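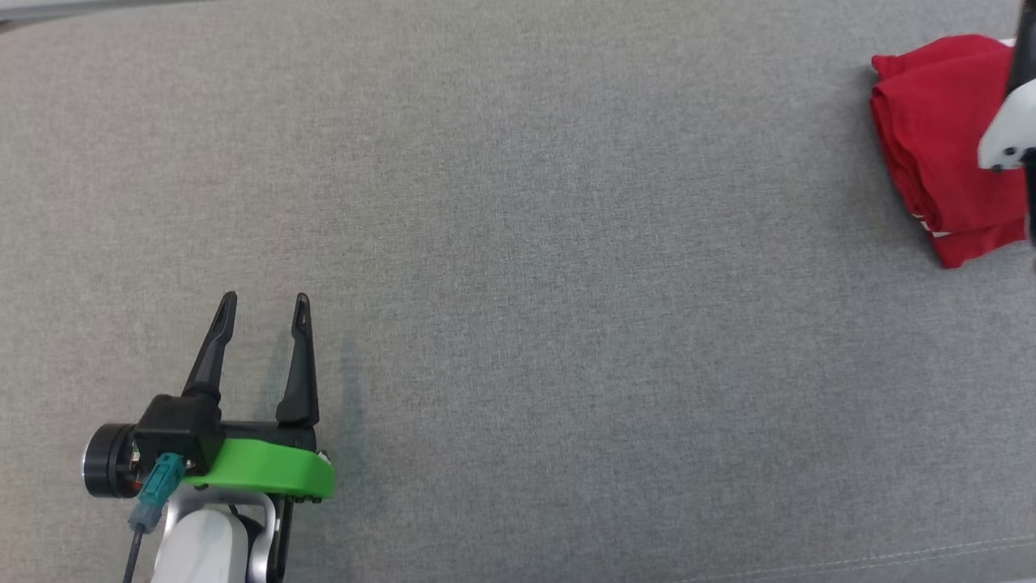 Onden is a line of bicycle tires for cargo and delivery bicycles, produced by the company Vimness. The line was developed for riders who carry heavy loads in cities and who use the same bicycle in every month of the year. It is sold in two versions, one for dry roads and one for winter, and both are made in the small wheel sizes that are common on front-loading cargo bicycles.

History

Vimness began as a repair business for delivery bicycles, founded by the brothers Shahab Golestani and Sepehr Golestani. The workshop replaced many tires that were worn through in the middle while the shoulders still had most of their rubber. Shahab Golestani wrote later that the tires on the market at that time were designed for touring, and that their makers had not expected a bicycle to stop and start again every few minutes with a full box in front.

The first Onden tire was drawn by Pejman Mousavi, who had worked before on tires for wheelchairs and hand carts. His early design had a closed center strip without any grooves. It lasted a long time, but test riders complained about poor grip on painted road markings in the rain, and the strip was divided by short diagonal cuts before the tire went on sale. The name Onden was chosen by the founders and has no special meaning.

Production was moved to a larger building in December of the third year. In the same period the company stopped taking repair work from private customers, a decision that was criticized by some of its older clients.

Construction

The casing is made of three layers of nylon under the tread and two layers in the sidewall. Between the casing and the tread lies a strip of softer rubber, which is meant to hold small pieces of glass and metal before they can reach the inner tube. The bead is steel wire. A version with a folding bead was tested but never sold, as it was difficult to seat on the wide rims of cargo bicycles.

The tread of the standard version has a nearly flat center and rounded shoulders. The cuts in the center become wider toward the outside, so that water can leave to both sides. The winter version uses a softer rubber compound with deeper blocks, and each block has thin slits that open when the tire is under load. It has no metal studs. Vimness recommends a studded tire from another maker for riders who often travel on ice.

A reflective band is placed on both sidewalls. On the first series this band came loose at the edges after contact with some cleaning products, and the glue was changed.

Use

Onden tires are mostly bought by companies with a fleet of bicycles. The courier service Skukel fitted the standard version to 79 bicycles, and its workshop manager, Sobia Naqvi, published her notes on the change. She found that the front tires lasted clearly longer than the ones used before, but that the rear tires showed little difference. She also noted that the tire is hard to mount by hand when it is new, and advised mechanics to leave it in a warm room before fitting.

The tires must be used at fairly high pressure when the bicycle is loaded. With too little air the sidewall bends strongly and fine cracks appear above the bead. According to the maker, most of the tires that are returned under warranty have this kind of damage, which the warranty does not cover.

Reception

In a comparison of 13 cargo tires, the reviewer Forough Shirazi placed the standard Onden second for resistance to punctures and near the bottom for rolling comfort. She described the winter version as quiet and predictable on wet leaves, but considered it too expensive for riders who need it only a few weeks each year. The weight was also mentioned as a weak point, especially for bicycles without a motor.

Related products

The Daneshvar is a lighter tire by the same company, intended for trailers. It shares the casing of the Onden but has a thinner tread and no protective strip. It is not approved for use on the driven wheel of a bicycle.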